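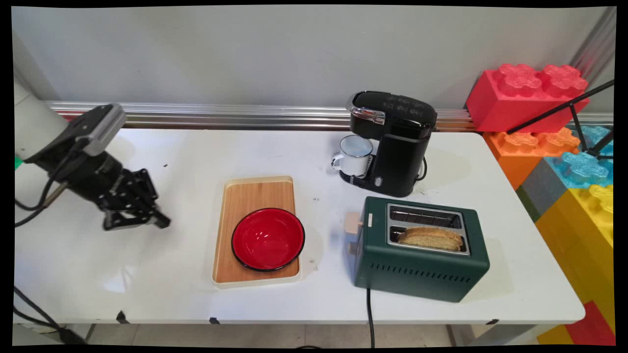
Enamel bowls for proving dough – anyone else?

tansyroot
Right, I've been baking bread since last November and I've gone through every bowl in the house. Plastic, glass, my gran's big mixing bowl with the chip in it. Last month I switched to an enamel one and I'm a convert! The dough comes out clean and it warms up quickly near the radiator. My usual batch is 100 g of starter to 500 g flour, nothing fancy. What's everyone using?

Holley_94
Glass, every time. I want to see the bubbles. With enamel you're guessing, and I've overproved enough loaves to know I'm a rubbish guesser.

siiri.magi
I use enamel too, a Merkura one I got second-hand. But tansyroot, quickly warm also means quickly cold. My kitchen is freezing by six in the morning and the dough just sulks. I wrap mine in a towel.

oldcrumb
Can't agree with any of you, sorry. Thick pottery holds the heat and that's that. Enamel chips, and then it rusts.

tansyroot
Only if you bang it about! Mine's been dropped in the sink twice and it's fine. Fair point on the towel though, Siiri, I'll try that tonight.

Holley_94
Does size matter much? I do a double batch at Christmas, nearly 2,000 g of dough, and it climbs out of everything I own.

siiri.magi
Split it between two bowls. I tried one giant lump once and the middle was still cold hours later.

oldcrumb
Or get a proper crock. I've had mine for years and it has never rusted, funnily enough.

tansyroot
Towel report: up by half again before breakfast, and I've now got dough on the towel.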